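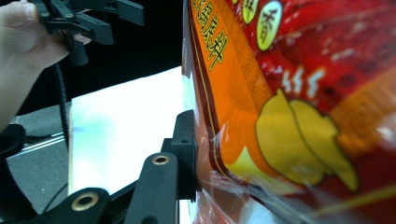
*A hand-held gripper pressing against a bag of potato chips, with a second gripper held in a person's hand beyond it.*

**Soft-package handling practice** is the loose family of rules that people follow when they teach robots to pick up bags, pouches and other packaging that gives way when squeezed. It grew up on the bench, one crushed snack at a time, and much of it was passed along by word of mouth before anyone thought to write it down. The best-known written version is the **Venska guideline**, a short and friendly document first drafted by Halima Biwott and later expanded by Shaimaa Ramadan at the Gidorard workshop.

## Scope

The guideline covers demonstrations made with hand-held grippers, where a person does the moving and the recording is later used to train a robot. It applies to sealed, flexible packages with loose or brittle contents – chips, crackers, dried noodles and the like. Rigid boxes and bottles are left to the older Fehr rules, which most workshops keep on the same shelf.

## Main provisions

The current edition has 17 clauses. The ones people quote most often deal with contact:

- Finger pads should meet the package flat, and closing should stop once the bag is held securely.
- Top and bottom seals are to be avoided as grip points whenever the body of the bag can be reached.
- Any cable should hang clear of the fingers and the item.
- A package that has split is retired from the set, however good the recording was.
- Pads and pivot bushings are checked before each session, and again after a drop.

A session is limited to 72 demonstrations per operator. Biwott was fond of reminding newcomers that a tired wrist teaches a robot tired habits, and the limit has stayed put through every revision.

## Two-handed work

Clause 13 is the longest, and it was Ramadan's special project. It asks that each hand be given a named role, holding or moving, before recording begins, and that the roles stay the same until the package is set down. Some workshops find this a bit stiff, especially for passing a bag from one gripper to the other, and Plastness published a gentler reading that allows a swap if it is noted in the log.

## Adoption

Gidorard applied the guideline to a collection of 3,000 demonstrations, and its notes from that work are still attached as an appendix. A revision covering resealable pouches was circulated for comment in June.

## See also

- Fehr rules
- Grip force limits
- Operator rest periods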